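Idrisa Mollel
July 13, 2018

Thread on the replay tool, for the people who asked after my last post. Long one. It covers how we line up two grippers' worth of data, what broke, and what I'd do over.

The task set is snack bags and a box. A person works with a gripper in each hand, we log everything, and the policy learns from the logs. My part is everything between the log and the training file. I don't touch the policy.

The tool is called Gittins. It reads one session, puts all the streams on one clock, cuts the session into episodes, and writes out a file Grudero can load. Grudero is our trainer. Bronisława Kołodziej wrote most of it and still owns the loader.

Start with the clock. Left and right each stamp their own data. I used to trust those stamps and shift one side by a fixed offset measured at the start of the session. That was fine for short sessions and bad for long ones.

You could see it on handoffs. The right hand opens, the left hand already has the bag, and in the replay there was a stretch where the bag was held by no one. The policy learned to pause there. Adesuwa Tijani spotted the pause in rollouts before I spotted the drift in the data.

The fix was to estimate offset and rate together. We ask the operator to tap the fingers together at the start and again at the end. Gittins finds both taps in the motion data and fits a line through them. Worst error in the April batch went from 133 ms to 22 ms.

22 is still more than I want. Part of it is the tap detector, which picks the peak sample and doesn't interpolate. On my list.

Next, pose. Each gripper gets its own track from its own camera, and the tracks don't share an origin. We solve for the transform between them using whatever parts of the room both cameras have seen. Plain walls are bad for this. Cabinets, outlets, shoe racks and door frames are good.

We tried taping markers up in people's homes. It worked and everyone hated it. Setup took longer, the tape came off, and a marker that had slid down a wall was worse than no marker. We took them out of the protocol.

Patterned tablecloths are their own problem. A repeated check gives the matcher a lot of points that look alike, and it will happily lock on one square over. Now we score matches on the table plane lower and make the solver find support somewhere else in the room first.

Episode cutting. Version one cut whenever the finger width went from open to closed. Snack bags broke that right away. They're soft and full of air, so the width keeps changing after contact while the bag gives. One grasp came out as four or five.

Version two waits for the width to settle and for the hand to start moving. Those two conditions together do most of the work. It still splits a grasp when the operator squeezes a second time in the air. Dorian Gaillard wants to label those as regrasps and keep them. I think he's right but the file format has no field for it yet.

Crumpled bags also confuse the object tracker. The print folds over, the back of the bag shows, and the tracker decides it has a new object. We stopped asking it for identity while a bag is in the fingers. The object in the hand is whatever was in the hand last sample, until the fingers open. Simple rule, fewer errors.

Clutter I leave alone. Bags lying on top of other bags stay in the data as they are. The perception people asked for masks on everything on the table and I said no for now. Masks on the held object and the box, that's it.

The planner side reads the same files. Berwyn Meredith uses them to check which approach angles people really pick when the box is open and the bags are close to it. The old planner in Elis came straight down every time. People come in from the side a lot more than it did.

Things I would do over: one log format from day one. We have 2 and the converter between them is the ugliest code in the repo. Also units. Finger width was in meters on one side and millimeters on the other for longer than I'd like to say.

Replay speed is fine now. It was slow because I decoded every video sample even when the viewer only needed the pose plot. It loads poses first and pulls images when you scrub to them.

Someone asked if Gittins runs live. No. It's offline only. We have a small checker that runs during collection and warns if one side stops logging. The Ellville group uses just that part and skips the rest.

Next up is interpolation in the tap detector, then the regrasp field. If you have a session that replays wrong, send me the log and the time where it goes bad. A screen recording of the viewer doesn't help me much. 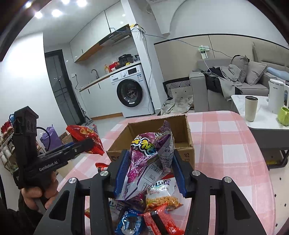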